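Kimura Paper Lantern Kit – for St. Martin's parades, lantern walks and summer street parties

Back in stock! I know a lot of you have been waiting, and I'm sorry it took until July, but the paper I wanted was slow to arrive and I wasn't going to swap it for something thinner. The Kimura is the lantern kit I started this little shop with, and it's still the one I pack the most of by far.

If you've never been to a lantern parade, you're in for a treat. The kids (and plenty of grown-ups) walk through the neighborhood after dark in November, singing, each with a lantern swinging on a stick, and there's usually a bonfire and something warm to drink at the end of it. I grew up with it and I still get goosebumps when the first song starts up at 5 p.m. and half the crowd is in a different key.

What you get in the Kimura kit

One pre-scored paper body (it folds up round, you don't need a compass or a ruler)
Top and bottom rings in stiff card
Wire handle, already bent
Carrying stick with a hook
LED tea light with battery
A sheet of tissue shapes: stars, geese, leaves, a moon
Song sheet in German and English

You'll need your own glue. I like a plain glue stick for the tissue and a dab of craft glue for the rings, and please let the rings dry overnight before you hang anything from them. I've learned that one the hard way, on a sidewalk, with a crying four-year-old.

Sizes and packs

The single kit comes in a flat envelope. For schools and clubs there's the group box of 50, and if you're planning a really big parade, ask me about 200 or 500. Felicja Stępień ordered 563 lanterns for her town's walk last fall, so I do know it can be done, but write to me early! Big orders need to be in before the end of September. 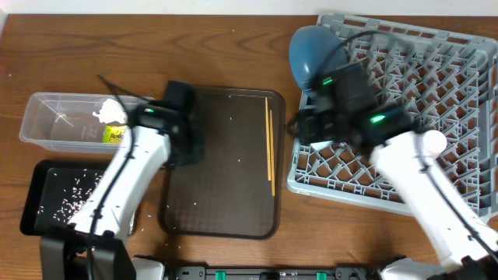
The group boxes come sorted by part, so all the rings are together, all the handles are together, and so on. Teachers tell me they like it that way, and you can set up a table for each step. If you'd prefer single envelopes with a full kit in each, just put a note in the comments at checkout and I'll do it at no extra cost. It adds a couple of days.

Can I use a real candle? Please don't with this one. The paper isn't treated. If you have your heart set on a flame, look at the Dondier, my metal and glass lantern – it's heavier and better for adults, but it looks gorgeous on a doorstep.

Does it hold up in the rain? Drizzle is fine, a downpour isn't. Kacper Kozłowski wrote to say his made it through two parades and then spent Carnival hanging over the kitchen table, so with a bit of care you'll get more than one season out of it.

Spare tissue sheets, sticks and tea lights are on the Parts page. Orders placed before noon go out the same day.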